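# The Patience of a Bin Planner

Woo-jin Yoo keeps a kitchen timer on his desk, the wind-up kind, and when I visited the Rokora lab he set it going before he had even offered me a chair. He wanted me to know how long I would be waiting for the software to make up its mind.
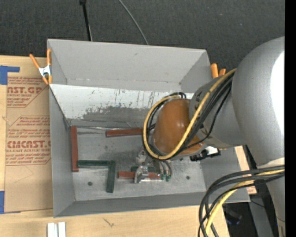

The timer, he explained once we had both sat down, dates from the first winter of the project, when the planner could take so long to choose a motion that people wandered off for coffee and missed it. That was December, and the program was called Coman, a name it still has although hardly a line of the original code is left. These days the timer mostly ticks along until someone remembers to switch it off, and Coman has usually settled on a plan well before then.

What Coman does is easy to say and, as Yoo will tell you at some length (and with real pleasure), rather hard to do. It looks at a handful of bars lying in a box with tall sides, decides which one to go after, and works out how the arm can reach down, get hold of it and come back up again without knocking into a wall. You and I do this every time we dig a pen out of a drawer. We tilt our hand, we nudge the scissors out of the way, and if the pen is jammed in a corner we drag it out with one fingertip, and at no point do we feel that we have solved a problem.

"The open tabletop spoiled us," Yoo told me. "You come straight down from above and you go home early. Then you put walls around the same parts and half of your favorite grasps are gone."

His first version treated the walls as places the arm must never go near, with a generous margin all the way around. It was wonderfully safe, and it refused to touch anything close to an edge. On one test set of 910 saved layouts, which the group still runs every night, it gave up on so many that Yoo printed the list and taped it inside a cabinet door, where he would have to look at it whenever he wanted a screwdriver.

The fix came in pieces, over a good many months. Perception came first. A bar that lies partly behind another bar looks, to a camera, like a shorter bar, and the early software would cheerfully aim for the middle of the part it could see. The newer perception module, Plornanix, carries several guesses about each piece at once, where it might end and what it might be resting against, and passes all of them along. Coman then scores its grasps against every guess and prefers the one that holds up best across the lot.

I asked whether that made everything slower. It did! For a while it was dreadful. The planner was checking 100 candidate grasps for every bar, each against every guess, and the timer came back into daily use. The present version throws out the hopeless ones with a cheap test of the wrist against the walls, and only the best 10 get the full treatment, cables and all.

The cables deserve a word, because I had never given them a thought. An arm in a textbook is a clean set of links and joints, but a working one has hoses and wires looped around its wrist, and they swing and bunch up when it turns. Astalness, the simulator the group uses, now wraps them in a soft envelope that changes shape with the wrist angle. Yoo is a little embarrassed by how crude it is, and very fond of it all the same.

He has 20 more ideas written on the whiteboard, some of them crossed out and then written in again. The one he most wants to try is teaching Coman to push a bar away from a wall before picking it up, as we do with the pen. He had started drawing it for me, walls and fingers and a great many arrows, when the timer rang, and he reached over and wound it up again.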